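Claltness Community Help
Robots and Automation > Faults and Safety
Left arm goes into protective stop partway through a plug task, right gripper keeps holding the power strip
Viewed 3,282 times

Benjie Buenaventura
Posted April 21, 2018

We have a pair of Uteck arms at one table. The right one holds a power strip steady and the left one brings small parts over to it. It is a test setup for handling cords and plugs before we try it on anything a customer would see.

The left arm has started going into protective stop. It happens on the way down to the strip, never on the way back up. The log says torque limit on the wrist joint and gives no other detail. If I clear it and press resume, it usually finishes the move and then runs fine for a while. On a good day we get 60 cycles between stops. On a bad day it stops before I have sat back down.

Things I have already tried:

Lowered the speed on the approach. It stops less often but it still stops.
Re-entered the payload for the gripper. It was right to begin with.
Swapped the part for a lighter one. No change.
Restarted everything, including the controller.
Ran the same path with nothing in the gripper. It stopped then too, though it took longer.

The second problem bothers me more. When the left arm stops, the right arm doesn't know about it. It stays where it is with its gripper closed on the strip, and after its own timer runs out it goes to the next step, which is to open and back away. Last week I was reaching in to take the part out of the left gripper when the right arm let go and moved. It didn't touch me, but my hand was closer than I would like.

The strip was plugged in at the time. We had been using the light in the switch to check that it was on.

Two things I want to know. What would cause a torque stop on a joint that isn't pushing on anything? And what is the normal way to make both arms stop together? They have separate controllers and the program that runs them both was written by someone who has left.

Wing-sze Lau

Sounds like a bad wrist joint. We had one that did that and they sent us a new one. Call support and tell them the joint is faulting with no load. They will ask for the log.

You can also raise the torque limit in the safety settings, there is a slider for it. That got us through until the replacement came.

Replies to this post

Leonora Dumlao: Please don't raise the limit as a way to get past it. The person who wrote the question has his hands near these arms. If the limit was set from a risk assessment, changing it means the assessment no longer applies.

Wing-sze Lau: It was only for a few days and we had a fence. But fair enough, he didn't say he has a fence.

Benjie Buenaventura: No fence. I have left the limit alone.

Leonora Dumlao

I would deal with the second problem first, and I would not run the pair again until it is fixed.

Two arms that share a table need to share a stop. What you have now is two machines that each look after themselves, with a timer in between. The timer is the part that nearly got you. A timer only tells the right arm that time has passed. It says nothing about what the left arm did.

What to do on the hardware side:

Look in the manual for both controllers for the safeguard stop input and the emergency stop input. These are separate from the general inputs and have doubled contacts. One emergency stop button must stop both arms. Wire it through a safety relay if the controllers can't be chained directly. If you aren't trained for this, get somebody who is, because it is easy to wire it so that it works on the bench and fails when one contact sticks.

Next, look for a safety output that goes off when the arm is in protective stop. Not every controller has one. If yours does, run it from the left to the safeguard input on the right, and the same going the other way. Then a stop on either side holds both.

Set the reset to manual. Someone should have to stand where they can see the table and press something before either arm moves again.

On the program side, take the timer out. Have the right arm wait for a signal that the left arm has finished and is clear. If the signal doesn't come, it should wait forever and show a message. This is for the process and doesn't replace the wiring.

You also need to decide what the gripper does in a stop. It should normally stay closed, and that is probably what yours does while the arm is stopped. The trouble was that the right arm was never stopped.

About reaching in: press the emergency stop first, every time, even for a small part. We have it written on a card at each table.

And unplug the strip. There is no reason for it to have power in it while metal and plastic parts are being lowered at the sockets. If a piece ends up somewhere it shouldn't, or a gripper finger closes on the cord and cuts the insulation, you have the arm's frame in the circuit. You don't need the light to tell you where the switch is. If you really need to know whether a plug has made contact, use a low-voltage supply and a meter, with the strip rewired for that and labeled so that it never goes back into normal use.

For the torque stop I can only guess. Chih-ming knows those arms better than I do.

Chih-ming Yen

I agree with all of the above about the stop and the power.

On the torque fault, I don't think it is the joint yet. A worn joint or a bad sensor will usually fault in other places as well, and it will often fault when the arm is only holding still. Yours faults on the way down and never on the way up. Something is pulling on it in that one direction.

Check the cables. On these arms the gripper cable and the wrist cable are usually run on the outside and left with slack so that the wrist can turn. If the slack is in the wrong place it goes tight before the end of the move. It can also catch on the housing, hold for a moment and then slip off. That would explain why it finishes when you press resume. The pull is gone by then.

It would fit with the other things you tried too. Going slower gives a caught cable more time to slide free. A lighter part makes no difference because the part was never the load.

How to check:

With the arm stopped at the fault, don't clear it. Press the emergency stop and look at each cable from the gripper back to the base. Push on it lightly with a finger. A tight one is easy to feel.

Then move the arm by hand in freedrive through the same path, slowly, with the right arm powered down. Have a second person watch the cables and not the gripper. Mark the place where any of them goes tight.

Log the wrist torque over a run. If it climbs steadily toward the bottom of the move, a cable is running out of length. A sudden spike that lands in different places means it is catching. A bad joint tends to look noisy all the way through.

If it is a cable, don't just tape it down to the arm. Tape moves the tight spot somewhere else and it breaks the cable at the edge of the tape. Use straps at the middle of each segment, leave them a little loose, and put the slack at the joint that turns the most. Then turn each joint to both ends of the travel your program uses and look again.

Also look at the connector at the gripper end. If the cable has been pulling for a while, the connector may have worked loose. On a Benitz gripper the plug has a threaded ring and it should be finger tight. We check ours every 1,000 cycles, and I have found it loose more than once.

If the cables are all free and it still faults, then I would send the log to Uteck and talk about the joint.

Replies to this post

Benjie Buenaventura: It does go tight. I did the freedrive test with Eduardo watching and he called it out before the bottom of the approach. It also rubs on the housing on the way there. I had been looking at the gripper the whole time.

Chih-ming Yen: Good. Check the jacket where it rubbed. If you can see a different color under the black, replace it.

Wing-sze Lau: OK, not the joint then. I am going to go look at ours again.

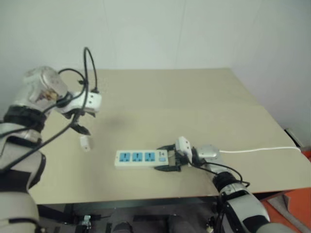 Eduardo Layug
Automation technician, Karimi

I work with Benjie and did the cable work on the left arm, so I will put down where we ended up for anyone who has the same fault.

The left arm has tall loops over the wrist now. That is more slack than I wanted, but with less of it the cable still pulled at the bottom of the approach. The loops have to be watched when the wrist turns toward the wall. I would like a proper guide there and have not found one that fits.

With the straps moved we ran the left arm alone at the old speed and had no torque stops in 14 hours of running. The cable jacket was scuffed but not through. I ordered a new one anyway.

The two emergency stops are wired through one relay. An outside electrician did it and we tested it from both buttons, with each arm moving. Our left controller does have the output that Leonora described, so a protective stop there now holds the right arm too. The other direction is still only in the program. The right controller is an older version and I am waiting to hear if it can be updated.

The timer is out. The right arm waits for the left to report clear, and if it doesn't hear anything it stays put with a message on the screen.

The rule on the strip is that its supply stays disconnected at the wall end for all of this work. We stopped using the light.

Still open is what happens to the part in the left gripper when we lose power completely. The gripper holds on a stop but I have not tested it with the main switch off. If anyone has done that on a Benitz, please post what it did.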